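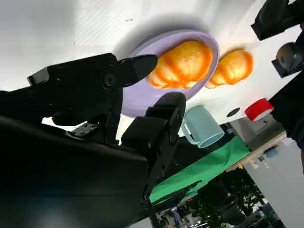
Right, gripper update for those who've been asking so kindly. We've had the two-finger Tanard pair on the bench for 3 weeks and I've grown quite fond of them. Croissants are a lovely test, all ridges and no flat spot to grab.

Eifion Morris reckons the Nzioka hands are worth the extra wiring. I wasn't sure (28 connectors, mate!) but I do like having a thumb for the round stuff.

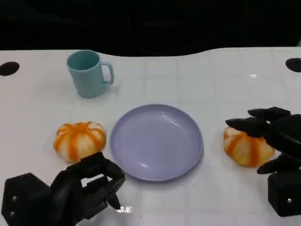
Right hand on a stripy pumpkin, plate still empty.

My favourite so far? Tanard for the pastries, Nzioka for anything squat. Same controller for both, so swapping over is a fairly painless job. I'll post the grip settings once I've tidied up my notes.

Recent posts
Clastberg wrist camera, first go
Prodimon controller: 2 months in
Cable ties I have loved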